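Marjorie Tapley has managed the laundry service at the Arard residence for 14 years. Odd socks, she says, remain the commonest complaint. "Most are still in the bedroom – in the duvet, or under yesterday's clothes." 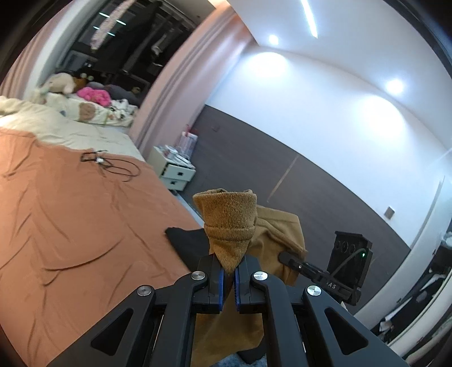
She asks residents to look over the bed before anything goes to the wash. "Socks should be paired there and then," she explains. Knitted ones are washed apart from the sheets. A revised guide for residents will be issued in November.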